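Chapter 6
House Rules for Shared Workspaces

In this chapter
Who gets to move the arm, and when
Drawing a boundary people will respect
Cables, clamps and other things that bite
Writing a rule so that a tired person can follow it
Checking the table before you press anything

When I started at Cinstead I was handed a binder. It ran to 282 pages, it had a very nice spine, and I read all of it over two evenings because I was new and wanted to impress somebody. The next morning I walked up to a two-armed bench, reached across it to pick up a pen, and got yelled at from the far side of the room. The arms were live. They were holding still, waiting for the next command, and to my eye they looked exactly like arms that had been switched off.

The binder had covered this, by the way! It was on page 69, in the middle of a paragraph that also dealt with fuse ratings and the storage of spare gripper fingers. I'd read it and I'd even nodded at it. It just hadn't made the trip from the page to my hand.

So this chapter is about that trip. Chapter 5 went through the formal standards, what they ask of the builder and what they ask of the person who puts the cell together, and I'm going to assume you've got the gist (if you skipped it, go back for the section on risk assessment, at least). What I want to talk about now is the layer underneath, the local rules a lab or a shop writes for itself. Standards tell you that people must be protected from unexpected motion. They don't tell you where to put down your coffee.

Let me give you the three words I'll lean on for the rest of the chapter.

House rule: a rule that applies in one room, written by the people who work in it. "No reaching over the table while the lights on the bases are on" is a house rule. It has to sit inside the standard and inside the maker's manual, and it can be stricter than either, but never looser.

Reach zone: all the space an arm could get to, including the places it has never gone in any program you've run. People get this one wrong all the time. They watch an arm do the same short motion all week and start treating the rest of the table as theirs.

Hand-over: the moment when the table stops belonging to the person and starts belonging to the machine, or the other way around. Most of the near misses I've seen in print or in person happened close to a hand-over, when two people each had a different idea of whose turn it was.

A quick word about lights. Makers love a colored ring, and I do too, but a color means what the manual for that model says it means. On one machine green is "ready to move," on another it's "running fine," and I once visited a shop called Uvell where half the staff had decided it meant "safe to touch." Look it up, print it, and tape it near the bench. Then make people say it out loud during training. It feels silly for a minute and then it sticks.

The log from the Pleritz project is a handy thing to have next to you as you read, and we'll come back to it in Section 6.4. The team ran two arms over one table and wrote up 787 sessions, most of them boring, which I mean as praise. In 14 of them somebody stopped the work early. I've gone through those entries over and over, and what strikes me is how small the causes were: a loop of cable that had crept across the table, an object put back in the wrong spot, a person leaning in to straighten the paper. None of those would make an exciting slide. All of them can be dealt with by a decent house rule and a minute's look before the start.

That look is the thing I'd like you to practice first. Don't touch anything yet. Stand where you can see both arms all the way up, and then let your eyes go along the cables, because people check the shiny parts and forget what's hanging off them. Check what is on the table and whether you'd expect it to be there. Then check the floor on your own side, where your feet are going to be. If you have to step over something to get to the stop button, you've found your first job of the day.

You'll be tempted to do it from memory after the first week. I was. Pretorius, the shop where I did my second job, had us fill in the card by hand each time, with a pencil on a string, and I grumbled about it until June, when I caught a clamp I'd have sworn I had tightened.

Before you go on to Section 6.1, try the look on a working bench and jot down what you'd want settled before you gave the arms the table.

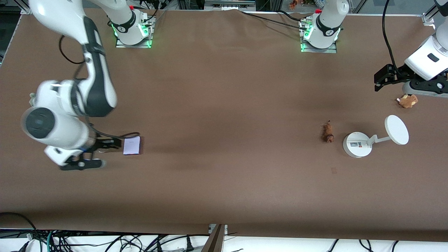 Keep those notes, even if they're only a few words. In Section 6.1 we'll turn them into rules, one sentence each, and then you'll hand them to a person who has never been in the room and see what they do with them.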